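Comparing two finger sets on a small servo arm
Term project report, Valdir Seixas

The plan in October was to design a gripper. By the time the parts came we had agreed to compare two, which is less glamorous but can be finished before the marks are due. The Kutport fingers are flat and padded. The Celleo fingers are black plastic claws with a good deal of attitude. Both fit the same wrist, so the arm, the wiring and my typing errors stayed the same throughout.

The task was to close on a red block standing on the green board, lift it, hold it and put it back. Each finger set got 100 tries. A try counted as a failure if the block fell, turned in the grip or was knocked over on the way in. I had wanted a fourth category for "technically held, but I wouldn't trust it with my lunch". My supervisor did not.

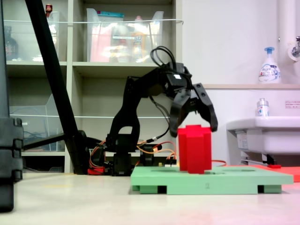
Valquíria Aguiar read the first draft and wanted to know why I was blaming the fingers at all, when a cheap wrist servo that stops a degree or two short would make any gripper look drunk. She asked for the same tries with the wrist locked. I said this would take all afternoon. It took two.

She was right, annoyingly. With the wrist free, the claws failed 8 times and the pads failed 8 times, a result so even that I checked whether I had saved the same file twice. I hadn't. With the wrist locked, most of the failures on both sides went away, and the ones left over looked different. The claws tended to turn the block when one finger touched first. The pads gripped squarely but needed a better approach, as they open less and will happily shove a block they can't get around.
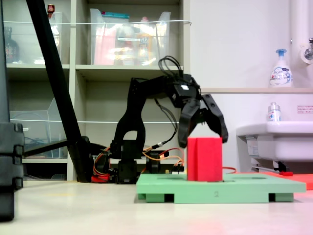 The controller deserves a paragraph of complaint. We ran everything from Guvico, which stores positions as raw servo numbers and forgets the units if you rename a file. I renamed a file. After that I kept a paper list of positions taped inside my notebook, and the paper list never once crashed.

If I did it again I would fix the wrist before buying any fingers, and add a current reading on the gripper servo so the arm could tell a block from thin air. For this arm as it stands I would keep the claws. They forgive a sloppy approach, and mine were sloppy - the pads are better only if somebody more careful is driving.

Raw results are in the appendix, under their original file names.

Comments (3)

Figueroa
Did you try rubber on the claw tips? Ours stopped turning things once we glued some on.

Valdir Seixas
Not yet. I have the glue and no courage.

Valquíria Aguiar
Lock the wrist first.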